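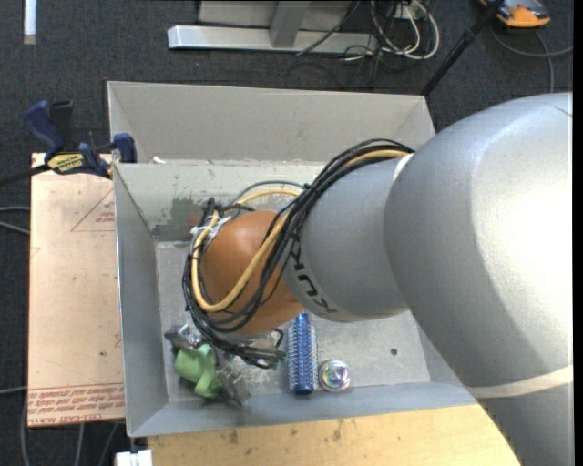
4. Running a picking trial

Complete section 3 (camera alignment) first. The steps are the same for the baseline and the Wukach planner, so results can be compared directly.

4.1 Start the run

1. Check that both bins are clamped to the table and do not move when pushed by hand.
2. Place the object set for the trial in the front bin. Use the set list in Appendix B and do not swap items between sets.
3. Stir the objects by hand, then step outside the marked area.
4. On the control PC, choose Planner > Wukach and enter the trial number.
5. Press Start. The arm moves to its home pose and waits 2 seconds before the first grasp.

Caution: Do not reach into either bin while the green lamp is on. Press Hold first.

4.2 Score each grasp

6. Enter S if the object is released in the rear bin, D if it is dropped on the way, and M if nothing was lifted.
7. If two objects are lifted together, enter D and return both to the front bin.
8. After three M scores in a row, press Hold and stir again. Write the grasp number in the log.

Note: Clear and shiny objects give gaps in the depth map. Score them as usual. Do not dust or tape them.

4.3 Cable check

9. Every 215 grasps, turn the wrist slowly through its full range in manual mode. Stop if the cable bundle pulls tight or catches on the gripper.

In our July runs the Wukach planner was scored over 1,000 grasps with 41 M scores, most of them on flat items close to a wall. Trials stopped by a cable fault were left out and repeated.

Questions about scoring go to Hanyu Jiang. Cable and gripper faults go to Merle Tamihana.

Last revised 5 September 2024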